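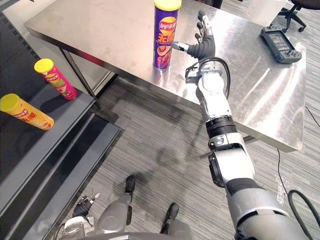 第4回 ヒューマノイド実習の安全規則と作業手順

配布対象:ロボット実習Ⅱ 履修者
改訂:3月7日(土)
前提資料:第2回配布「非常停止と電源系統」

1. 今回の範囲

脚のある人型ロボットで、棚と作業台の間の物品取り扱いを行うときの規則を扱う。固定式アームの規則は第3回で済ませたので繰り返さない。違いが出るのは次の点である。

・台座が床に固定されていないため、腕の可動範囲だけでは立入範囲を決められない。
・非常停止で関節の力が抜けると、機体が姿勢を保てないことがある。
・ケーブルが床を通る場合、脚と人の両方の障害物になる。

産業用ロボットの規格は固定設置を前提に書かれた箇所が多い。この授業では規格の考え方(リスクアセスメント、保護方策の優先順位)を使い、具体的な数値は学内規則「Uvell実習室運用基準」に従う。以下、運用基準と書く。

2. 立入範囲

運用基準では、機体の肩の中心から腕を伸ばした指先までの長さに625 mmを加えた距離を半径とし、その内側を立入禁止とする。動作中に機体が歩く課題では、歩行経路の全体についてこの範囲をとる。

床の標示テープは目安にすぎない。作業台や棚を動かしたら測り直し、記録票に書く。

3. 作業台まわり

3.1 把持の対象以外のものを天板に置かない。工具、飲み物、筆記具は別の机に移す。
3.2 手持ちの操作器は、課題中は操作者が両手で持つ。天板に置いてよいのは、機体が停止モードにあり、表示でそれを確認した後に限る。
3.3 金属の天板は照明を反射する。認識に失敗するときは、しきい値を変える前に照明と対象物の位置を見直す。
3.4 菓子の筒形容器のように背の高い対象物は、倒れて転がる先も考えて位置を決める。落ちたものを動作中に拾わない。
3.5 傾斜した棚を使う場合、容器の向きは課題表の指定に合わせる。横置きと縦置きでは把持の手順が異なる。
3.6 キャスター付きの椅子は立入範囲の外へ出す。

3.2は違反が最も多い。前年度は7月の実習で二度、操作器から手を離したまま自動動作を開始した班があり、どちらもその日の課題を中止とした。

4. 手と指の点検

多指ハンドは始業前に毎回点検する。点検中は駆動電源を切り、操作器も停止モードにしておく。

(1) 指を一本ずつ見て、節の金具と関節のすき間に異物がないか確かめる。
(2) 指先の表面に割れ、めくれがないか見る。傷があれば交換を申し出る。
(3) 手首のケーブルの束が、ひねった姿勢でも関節にかまれないことを確かめる。
(4) 布のカバーを使う機体では、布の縁が指の付け根や関節に入り込んでいないか見る。たるみが大きいときは留め直す。
(5) 手首のカメラの視野を表示し、布やケーブルが対象物にかぶらない姿勢を記録する。

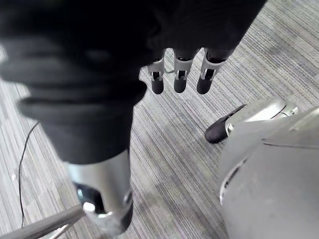

5. 床とケーブル

5.1 足が着く範囲にケーブルを通さない。やむを得ず通すときは保護カバーをかけ、歩行課題は行わない。
5.2 余ったケーブルは輪にしたまま床に残さず、台の脚か壁側に束ねる。
5.3 カーペット床では足裏の滑り方が硬い床と変わる。Donville棟で調整した歩行パラメータを、そのまま別の部屋で使わないこと。
5.4 糸くずや細かいごみは始業前に取り除く。足首や指の関節に巻き込むと分解整備になる。

6. 速度と役割

人が立入範囲の外にいても、最初の試行は速度制限66%以下で行う。問題がなければ担当教員の許可を得て上げる。

班の役割は、操作者、停止担当、記録者の三つとする。停止担当は停止ボタンに手をかけ、画面を見ずに機体を見る。操作者と停止担当の兼任は認めない。声かけは「始めます」「止めます」に統一し、返事があるまで動作を始めない。

7. 停止後の扱い

非常停止をかけたときは、機体が完全に静止してから17秒待ち、表示を確認して近づく。腕が上がったまま止まっている場合、腕の真下に入らない。転倒した機体は一人で起こさず、必ず教員を呼ぶ。

復帰の前に、記録票へ次の項目を書く。

・停止の時刻と、停止をかけた者の役割
・直前の動作(把持、搬送、歩行など)
・機体の姿勢と、対象物の位置
・人や物への接触の有無

接触がなかった停止も記録する。

8. 課題(次回まで)

Sowerby課題表の2番「作業台上の容器を把持し、棚へ戻す」について、リスクアセスメント表を班で一枚作成する。危険源ごとに、発生の可能性、けがの程度、保護方策、残るリスクを書く。「注意する」は保護方策として数えない。

提出先は授業ページの第4回の欄。書式はPulstead版を使い、前年度の書式では受け付けない。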